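Walking robot kits – worth the wait?

hegedus_fan
January 9, 2007
Hi everyone! My Hallau walker kit finally came, all 291 parts of it, and I'm already in love. Has anybody gotten it to climb a stair yet?

Vavudetti
Congratulations! Mine handles carpet, but stairs – no way. The hip servos are too weak, bless them.

yhon_h
I have to disagree, friend. Swap in the Celtora servos and it'll manage a low step. Mine cost me $66 and a very happy evening.

Vavudetti
Well, I tried those too and it still fell over! Kitchen sink views: 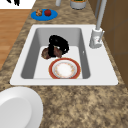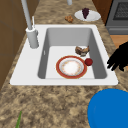
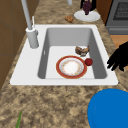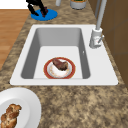 Similar threads
Battery packs for small walkers (17 replies)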